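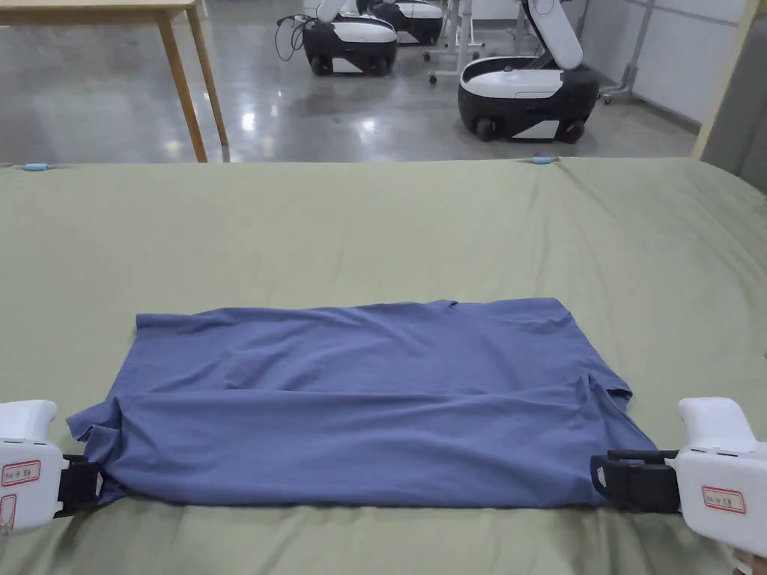
Talebi sells its hand-held gripper kit to small shops that want to teach a robot a chore, and the pitch is that anyone can do the teaching. You hold a gripper in each hand, do the job the way you'd normally do it, and the recording becomes the lesson. I think the pitch is mostly fair and the price is not. Laundry is the demo everyone asks for, and it's a good test of the hardware. A folded T-shirt on a green sheet, with a black jaw on each bottom corner, asks for a firm pinch on thin cloth, and the jaws are well suited to it. The white bodies are chunky, though, and people with small hands notice by the second hour.

The kit costs 199 a month per pair, with a minimum of 3 months. For that you get the grippers, the chargers and 50 hours of processing. Extra hours are billed at a rate that isn't on the main price page. I had to write to ask for it.

Bouchra Nasr runs a linen service in Vustbridge and took the kit in January. Her crew recorded 68 folds on their first Sunday, and she was happy with that pace. What bothered her was the sorting afterward. The software flags a bad take but doesn't say why it was bad, so someone has to watch it again and guess. "I'm paying for the tool and then paying my own people to check the tool," she told me.

Virgil Cozma, who sells the kit for Talebi in the Drornerberg area, says most customers stop checking after a few weeks. Maybe so. I would still want the reason printed next to the flag, and I don't think that's much to ask at this price.

Clorari has a cheaper kit with a weaker grip and a plain file export. Talebi's export only opens in Talebi's own software unless you move up a plan. If you stop paying, your recordings stay on their servers for one billing cycle and are then deleted. Those are hours of your staff's work. They should leave with you, in a format other programs can read, on every plan.

Rent it for the minimum term if you have one clear task in mind. Ask for the export terms in writing before you sign.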